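파사텔 주얼리 정리함 석 달 사용 후기 (내돈내산)

서랍 열 때마다 목걸이 줄이 한 덩어리로 딸려 나오는 분들 계시죠? 저요, 제가 그랬습니다. 귀걸이 한 짝 찾겠다고 출근 십 분 전에 바닥에 다 쏟아 놓고 앉아 있던 게 한두 번이 아니에요. 그래서 올봄에 큰맘 먹고 산 게 Pasatell 검정 박스입니다. 리뷰는 늘 읽기만 하던 사람인데 이번엔 좀 쓰고 싶어졌어요. 좋은 것도 있고 불만도 있어서요.

일단 제가 산 건 뚜껑 없는 오픈형, 검정색 직사각형 제일 작은 사이즈예요. 같은 라인에 칸막이 있는 것도 있는데 저는 일부러 칸 없는 걸로 골랐습니다. 예전에 Grellham 벨벳 트레이를 썼었거든요. 12칸짜리였는데, 칸이 많으면 정리가 잘될 줄 알았더니 웬걸, 팔찌는 커서 안 들어가고 작은 귀걸이는 틈새로 숨어 버리고, 벨벳에 먼지는 또 얼마나 붙는지. 돌돌이로 밀다가 귀걸이 침까지 같이 붙어 나온 적도 있어요ㅠㅠ 결국 그 트레이는 지금 제 동생이 클립 담는 데 쓰고 있습니다.

배송은 주문하고 4일 걸렸고요, 배송비는 3000원 따로 붙었어요. 상자 하나 사는데 배송비 내려니 좀 아깝긴 했는데 두 개 사면 무료길래 한참 고민하다가 그냥 하나만 샀어요. (이게 나중에 후회로 돌아옵니다.) 포장은 평범했고 모서리 찍힌 데는 없었어요. 첫날엔 새 물건 냄새가 살짝 나서 창가에 하룻밤 뒀더니 괜찮아졌습니다.

쓰면서 제일 마음에 든 건 벽 높이예요. 너무 깊으면 손이 푹 들어가서 밑에 깔린 걸 헤집게 되고, 너무 얕으면 옆으로 지나가다 툭 쳐서 다 쏟아지잖아요. 얘는 딱 그 중간쯤이라 위에서 내려다보면 안에 뭐가 있는지 대충 다 보이고, 손가락 두 개로 집어내기도 편해요. 저는 자주 끼는 은색 귀걸이랑 투명한 비즈, 붉은 기 도는 자잘한 애들을 그냥 한데 넣어 두는데 바닥이 어두운 색이라 반짝이는 게 금방 눈에 띄더라고요. 검정으로 사길 정말 잘했어요! 처음엔 화장대가 칙칙해 보일까 봐 크림색이랑 엄청 고민했거든요.

반대로 단점. 가벼워요. 빈 상자일 땐 좋은데 화장대 유리 위에 두면 툭 건드릴 때마다 스르륵 밀립니다. 바닥에 미끄럼 방지 고무라도 붙어 있었으면 좋았을 텐데 없어요. 저는 천을 한 장 깔아서 해결했어요. 집에 있던 흰 바탕에 주황색 과일이랑 잎사귀 프린트된 천인데, 이걸 깔고부터는 확실히 덜 밀리고, 또 꺼낸 장신구를 잠깐 내려놔도 딱딱한 데 부딪히는 소리가 안 나서 좋더라고요. 상품 구성에 이런 천 하나만 넣어 줘도 별 반 개는 더 줬을 거예요.

그리고 칸이 없으니까 당연히 얇은 체인은 엉켜요. 이건 상자 탓이라기보다 제가 칸 없는 걸 고른 탓이긴 한데, 혹시 목걸이 위주로 갖고 계신 분이면 칸막이형으로 가세요. 저는 체인류만 따로 Zeleke 걸이에 걸어 두고 있어요. 걸이는 걸이대로 할 말이 많은데 그건 다음에 따로 쓸게요.

요즘은 자기 전에 천 위에 한 번 다 꺼내 놓고 넣을 것만 다시 넣는 게 버릇이 됐어요. 음악 틀어 놓고 하면 은근히 재밌습니다. 초록색을 좋아해서 모으다 보니 초록 돌 달린 것만 보면 일단 손이 가는데, 큰 돌 밑에 작은 하트 비슷한 게 하나 더 달린 아이가 요새 제 최애예요. 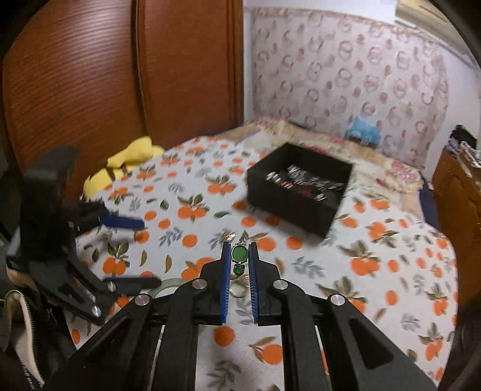 문제는 팔찌예요. 통짜로 된 둥근 뱅글은 상자에 넣으면 혼자 자리를 다 차지해 버려서 자잘한 애들이 구석으로 몰려요. 연초록 뱅글은 결국 상자 밖에서 삽니다. 이럴 때 상자가 하나 더 있었으면 팔찌용, 귀걸이용으로 나눴을 텐데… 그러니까 배송비 때문에 고민하시는 분들은 그냥 두 개 사세요. 저처럼 나중에 하나 더 사려고 보면 배송비를 또 내야 합니다.

관리는 쉬운 편이에요. 안에 있는 거 다 꺼내고 마른 천으로 슥 닦으면 끝. 다만 뚜껑이 없다 보니 먼지는 어쩔 수 없이 앉고, 검정이라 잘 보여요. 게으른 분들은 참고하세요. 저도 게으른데 눈에 보이니까 닦게 되긴 하더라고요. 물티슈로 닦으면 얼룩이 남길래 그 뒤로는 마른 천만 씁니다.

친구 조리아나(Zoriana Romaniuk)가 우리 집에 와서 보고는 자기도 사겠다고 했다가 결국 Jultari 투명 아크릴로 갔어요. 옆에서 보면 그것도 예쁘긴 한데 손자국이 엄청 남는대요. 둘 중에 고르라면 저는 여전히 제 거요. 아크릴은 뭘 담아도 좀 매장 진열대 같아서 제 취향은 아니에요.

별점은 다섯 개 만점에 네 개 드릴게요. 미끄러지는 거랑 배송비에서 하나 뺐어요. 귀걸이나 펜던트, 반지처럼 작은 것들 위주면 추천하고, 체인이 많거나 뱅글을 여러 개 갖고 계시면 큰 사이즈나 칸막이형을 먼저 보세요. 저는 다음 달에 팔찌용으로 한 사이즈 큰 걸 살 생각인데, 색은 이번에도 검정입니다. 혹시 큰 사이즈 쓰시는 분 있으면 바닥에 고무 붙어 있는지 댓글로 좀 알려 주세요!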